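**Niven five-finger hand: product page, updated 14 July 2020**

Sold by Adix. Demo units at Dutitbridge, by appointment, see bottom of page.

Quick update after the open day. Lots of you asked the same stuff so it's going here and not in 52 separate emails.

## What you get

- Niven hand, left or right, five fingers, dark finish
- wrist adapter (Bulik pattern; other patterns on request, allow extra time)
- power and data lead, one piece
- tool kit, spare finger pads, the printed quick start

NOT included: the arm, the wrist camera, the bellows sleeve. We sell the sleeve separately and yes it fits over most forearms of similar size. Measure first. Please measure first.

## Who it's for

Labs, teaching rooms, small pick-and-place setups where the thing being picked keeps changing. Snacks, cards, small boxes. If you only ever move one part all day then buy a gripper, it's cheaper and you'll be happier. Lachlan Rennie told three people that at the open day and he is in sales, so.

## Open day

Hands out on tables and on the floor stand. People could come right up to the table. Wilma Mowat ran the afternoon slots and did most of the talking, I did cables.

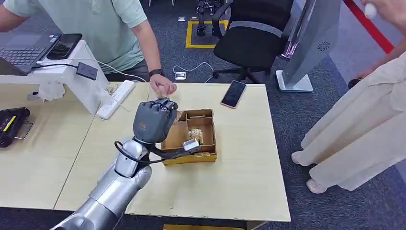

Tray on the table, snack pack in one of the compartments. 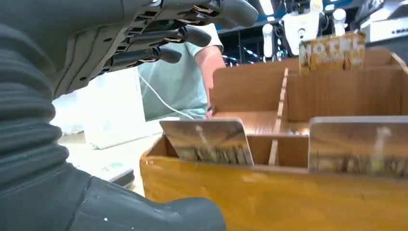

Wooden box with the cards standing up in it.
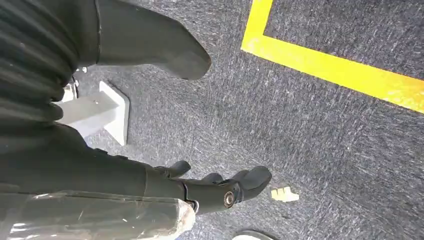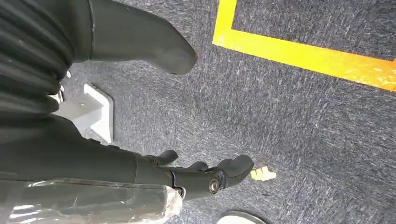
Both of these down at carpet level, by the yellow tape, with the plastic film on the forearm.

Questions we got, in no order:

**Can it do soft packets?** Yes, with the grip limit turned down. Default is too strong for chips. There's a slider for it in the settings page, second tab. Save before you leave the tab or it goes back to default, this is a known bug and is on the list for August.

**Thin stuff, cards, paper?** Standing up, fine. Flat on a table, hit and miss. Order the soft pads if you need flat cards, they help a lot but wear faster.

**How long do the pads last?** We swap ours at 2000 grips. You can go longer on smooth things. Cardboard eats them.

**Does it need a warm up?** No. Run the open/close routine once after power on so it finds its end stops. If one finger stops short, power off, check the lead, try again.

**Is it loud?** Quieter than the old one. Somebody asked for a decibel number and I don't have it, sorry, will add.

**Can visitors stand next to it?** Ask us before you plan anything public. Depends on the arm much more than the hand. Wilma has a checklist she can send, it's two pages, please read both of them.

**Can I use my own software?** Yes. The command list is in the download. Bulik users can load the ready-made profile, everyone else types the limits in by hand (takes ten minutes, do not skip the thumb).

## Care

Wipe with a dry cloth. No spray on the joints. Check the finger bolts every 1000 grips, snug but not tight, the key is in the kit. Carpet fluff gets in the knuckles if you work low down so brush it out after, an old toothbrush is good.

Don't lift the robot by the hand. We have had one back for this allready.

## Price and lead time

Quote only for now. Around 100 units in this batch, and the left hands are going faster then the right, no idea why. Second batch in August. Lab and school discount is still on, mention it when you write or it won't be on the quote.

Returns: 30 days, in the original foam. Not bubble wrap.

## Book a demo

Dutitbridge, upstairs room, one-hour slots. Bring your own objects if you can, small ones, nothing wet. Write to Lachlan with two dates that suit and what arm you're using. If it's a Bulik say which wrist, old or new, they look the same and they don't fit the same adapter.

Manual and drawings are under Downloads. The drawing for the left adapter has the wrong hole spacing on sheet 2, use sheet 3 until it's fixed.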